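Session 4: Reading a relief announcement
Course notes, Public Money in Emergencies
Notes by Kelechi Aliyu

Start with the verb. "Released", "approved", "allocated" and "spent" are four different things, and press offices slide between them as if they were one. 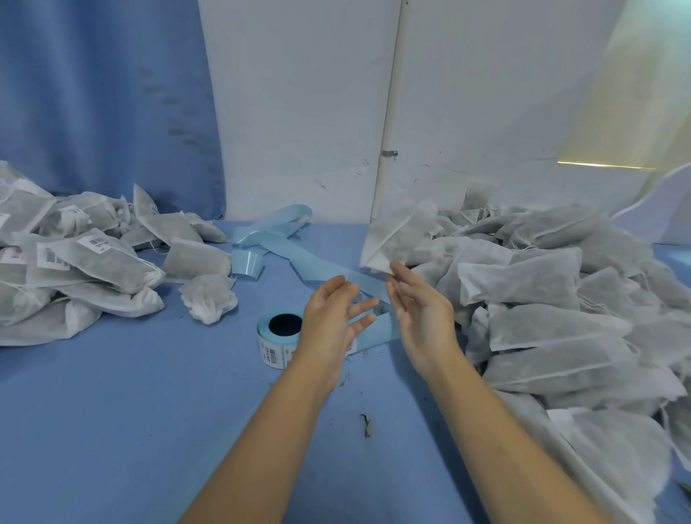
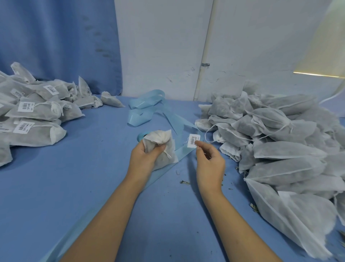
Sachets and pouches of dried herbs at the work table; in the second picture, a barcode label held beside a pouch.

Our case is the Anum district flood fund. The statement of Thursday, December 26, 2019 said 40 million had been "released for the treatment of displaced families". Read it twice and ask who was holding the money that evening. The statement doesn't say. It names the health department, the district office at Keneck and "partner facilities", and gives no split between them.

By May the department's own return showed 38 million transferred. Fine, most of it moved. But transferred to a hospital account is still a long way from a patient. The Pisharody hospital bought medicines with its share. The Cudell clinic paid off old supplier bills, which may have been sensible (no supplier delivers on credit for ever) but wasn't what families had been told.

Then the numbers of people. The department claimed 111 camps visited. Visited by whom, and for how long? A van that stops at the gate counts as a visit under the reporting form. I would not put that figure in an essay without saying so.

Junhao Guo argued last week that I'm being unfair, and that officials in a flood have better things to do than fill in columns. Partly true. The same officials found time for a press conference, though.

Questions to put to any statement of this kind:
Is it new money, or last year's budget under another heading?
Who signs for it at each stage?
What date must it be spent by, and what happens to the rest?
Does "families" mean registered families only?

Unregistered families are the weak point in the Anum papers. They appear in the speeches and then drop out of the tables.

Reading for next week: the Keneck district return, pages 4 to 9, including the footnotes. Bring a copy with the verbs underlined.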